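Newsroom Safety Checklist, Reporter Travel and Source Protection
Flarent Weekly -- reviewed Jul 5, 2025 by Upendo Mussa

1. Emergency contacts on file for every reporter in the field
OK. All 7 cards are current, and two people added a second relative. Love to see it!

2. Check-in calls
OK. The Gulyás team never missed one during the court hearings, even with terrible signal -- really great work.

3. Press cards valid
Needs action. Two run out in December. Renew now, please.

4. Lawyer's number written on paper, not only saved in the phone
Partly done. Hirkent desk still to do.

5. Source notes locked away
OK. The new cabinet is wonderful and everyone is using it.

6. Phones and laptops encrypted
OK, apart from the old spare laptop. Wipe it before it goes out again.
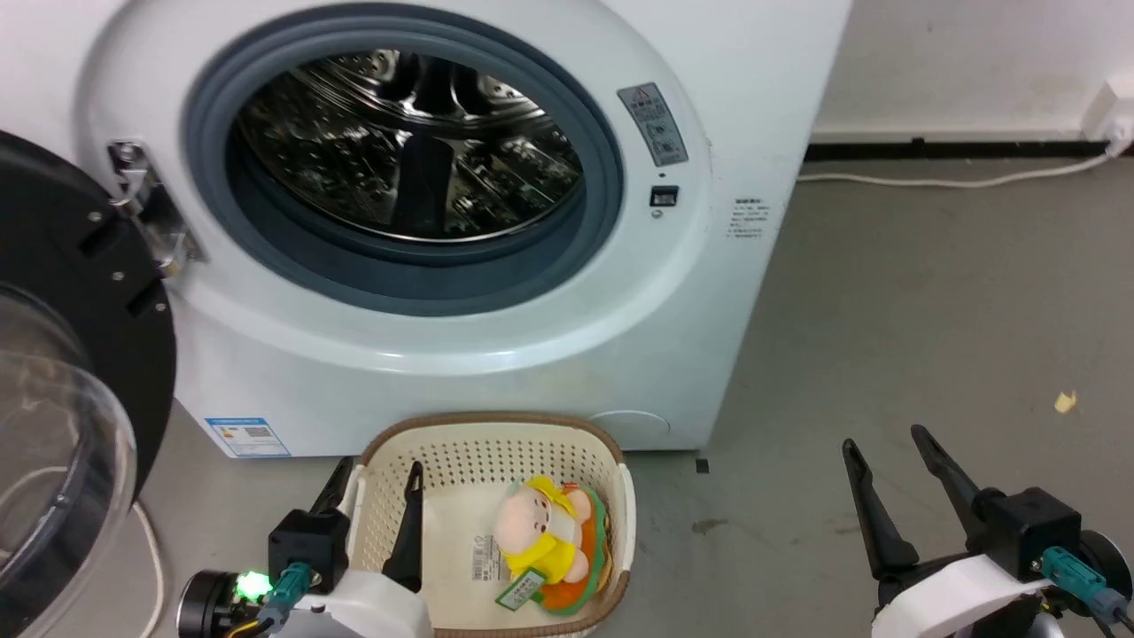 7. Field vests and first aid pouches
Press vests came back from Clotulska in good shape, and I'm so pleased with how people look after them! Pull the plates out and empty every pocket before a cover goes anywhere near a washer. A pen cap or memory card can slip into the fold of that thick rubber door seal, so run a finger along it too. Pouches restocked.

8. Emergency cash
OK. 2000 in the safe, signed for on page 22 of the log.

Next check: December.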